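About us

Filletti Equipment Planning
Home | About us | How we work | Planning sheets | Contact

Filletti is a small office in Bidham that helps kitchens, food workshops and schools to plan and buy robots. We do not sell machines and we do not take commission from those who sell them. Our customers pay us a fixed fee, and for this fee they receive a plan, a budget and a person who will answer the telephone.

The company was started by Eulalia Ocampo, after she spent many years in the purchasing department of a catering business. She had signed orders for ovens, conveyors and one very expensive slicing line, and she noticed that the price on the order was never the price at the end of the year. The cables, the training, the spare fingers for the gripper, the table that must be changed for a stronger one — all of this came later, from another budget, and somebody had to explain it.

Today we are a team of six. Two of us come from kitchens, three from engineering and one from accounting. We speak English, Czech and Spanish in the office, and our written English is checked by whoever has time.

What we do

Most customers come to us with a wish and an amount of money. We begin with the task and leave the catalog closed for the first meeting. We ask what must be picked up, how often, by whom it is done now and what happens when it is dropped. A box is easy to plan for. Food is more difficult, as it has no fixed size and it must not be damaged. For this reason we like to try the real product under a real gripper before a customer puts any figure in the budget.

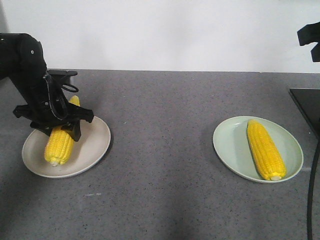 Kubíček wrote to us under an earlier version of this page that the trial is the part he would have skipped, and that he is glad we did not let him. He had planned his whole budget around the arm and had put nothing aside for a second set of jaws, and he asked that we say this more loudly to new customers. So we say it: please keep money for the jaws.

A corn cob is a good teacher in this respect. It is round, it has rows of kernels that should stay where they are, and it does not lie on a plate at the same angle each time. When you plan for such a product, you should ask the seller about the force of the grip, about cleaning, and about which parts may come near to food at all. We have these questions on a printed sheet and we send it for free.

How we make a budget

Our budget has four parts: the machine, the place where it will stand, the people who will work with it, and the first year of repairs. We write each part separately. If the customer must save money, we can see together where it is possible and where it is dangerous to do so.

Some figures from our own work may help. The trial package costs $2,383 and includes the report. A workplace check without a trial costs $429. We ask for 20 percent of the fee at the start and the rest when the plan is delivered. In a normal plan we give 40 hours to training of the staff, and we do not make this number smaller when the customer asks, although many ask.

We also help with the calendar. Orders placed in February are usually easier for us to follow, as fewer customers are closing their books at this time. If your school or company has a fixed date for spending, tell us this date in the first letter.

Where we work

The main office and the trial room are in Bidham. Since last year we have also a desk in Loltholm, which is open by appointment only. Customers may bring their own product to the trial room. Please tell us beforehand if it must be kept cold, our refrigerator is not large.

Contact

Write to us through the contact form or call the Bidham office in the morning. Eulalia Ocampo reads all first letters herself, and you will receive an answer within three working days.

This page was last updated on Dec 26, 2023.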